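Table linen

Table linen is the cloth used to cover, protect or dress a table, together with the smaller pieces laid out for those who eat at it. The term takes in tablecloths, runners, place mats, napkins and the padded under-cloth sometimes called a silence cloth. Although the name comes from the flax fiber once used for most such goods, it is applied today to cotton, polyester, hemp and mixed fabrics as well.

Origins and early use

Cloths were laid over eating tables in parts of Europe well before individual plates and forks came into general use. In larger households the cloth marked the rank of those seated, and its care was given to a particular servant. Diners commonly wiped their hands on the hanging edge, a practice that declined as separate napkins became usual. Linen damask, a fabric in which the pattern is formed by the weave alone, was valued for its sheen and for its ability to withstand repeated washing.

Household inventories are a main source for the study of the subject. They often list cloths by length, weave and condition, with worn pieces noted separately. Old cloths were cut down into napkins, then into towels, and finally into rags, so that few everyday examples survive.

The bare table

During the twentieth century many households gave up the full cloth for daily meals. Easily wiped surfaces made protection from spills less necessary, and home laundering of large pieces was seen as a burden. Place mats took over part of the role of the cloth, and white or pale tabletops came to be left uncovered in many kitchens, workrooms and canteens.
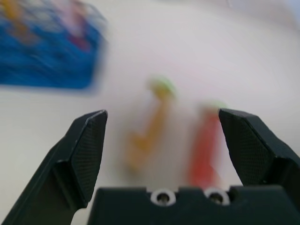 Chrysanthi Liapis objected that the decline of the cloth has been overstated, and that in many homes it was kept for holidays and family occasions long after it had gone from the weekday table. In her view, written accounts have relied too much on city households and on the advice columns of the period. Irena Lis took a middle position, accepting the general decline but placing it later in rural districts, where cloths continued to be woven or hemmed at home.

Regional collections

The Nondau Textile Collection holds 3471 pieces of table linen, most of them napkins and plain cloths from private homes. Its oldest complete set consists of one cloth and 11 napkins, marked in red cross-stitch with the initials of the first owner. A smaller group from the weaving town of Irnness includes nine runners with knotted fringes. The Żak bequest, cataloged by Hamisi Makokha, contains 39 sample books showing border patterns offered to buyers, many with prices and order notes written in the margins.

Sizes and drop

The drop is the length of cloth that hangs below the edge of the table. A short drop is usual for informal meals, while formal settings call for a longer one, and buffet tables are often covered to the floor. To find the size of cloth needed, the drop is doubled and added to both the length and the width of the table. Round cloths are measured by adding twice the drop to the diameter.

Care and storage

Linen and cotton cloths are generally washed before stains have set and ironed while still damp. Starch gives a crisp finish but is washed out before long storage, as it can attract insects and weaken the fibers along folds. Large cloths may be rolled on a tube to prevent creasing. Where folding cannot be avoided, the fold lines are changed from time to time.

See also

Damask
Napkin folding
Place setting
Whitework embroidery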